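Hand-held gripper tool, Ovcombe shared workshop
Second progress report to the Etmont small grants scheme
Prepared by Emese Jakab, 27th November
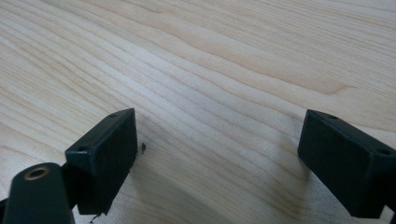

Work since the July report has gone mainly into the finger linkage and the pads. The grant covers materials, bench fees and one small camera; the first two lines are on budget and the third is closed.

1. Mechanical

The printed body is at its fourth revision. Earlier bodies cracked where the pivot screws cut straight into the plastic, so the pivots now run in brass inserts pressed in with a soldering iron. No cracks have been found since the change. The fingers are plain black blocks with flat inner faces. Each has two holes in its top ledge, spaced to the same pattern left and right, so a worn block can be changed without taking the linkage apart.

Edge wear remains a problem. The lower edge of the left finger is ragged and small black crumbs turn up on the bench top. I suspect the print is too thin at that corner. The next set will have a thicker wall and a larger bevel.

Maximum opening is 68 mm, short of the 75 mm in the proposal. Reaching the full figure would need a longer bracket, which makes the fingers splay under load. I propose to keep 68 mm and ask for your agreement to this.

2. Recording

The camera mount holds its position between sessions and no longer needs realigning each time. We have 46 usable recordings of picking and placing small household items. A further 14 were rejected for blur or a slipped trigger. Overhead lighting on the pale wooden top gives soft shadows and good contrast with the fingers, and I do not intend to change it.

3. Dultisar arm

The arm from the Dultisar kit is assembled but not yet driven under load. The shoulder gearbox has play in it. Milošević have agreed to supply a replacement and quote 41 days, so the first trial with the fingers fitted to the arm moves into the new year. This is the only slip against the plan.

4. Next period

Print and fit the new finger blocks. Fit the gearbox. Publish the drawings – the body files are ready, the linkage files still need dimensions.

Comments (3)

benchrat
What infill on the finger blocks? Mine chipped in the same place until I turned them on their side to print.

E. Jakab
Solid at the corners, 30 per cent elsewhere. Printed upright so far. I will try one on its side.

Tamsin W
Please put up the body files even if the linkage isn't finished. I only need the insert sizes.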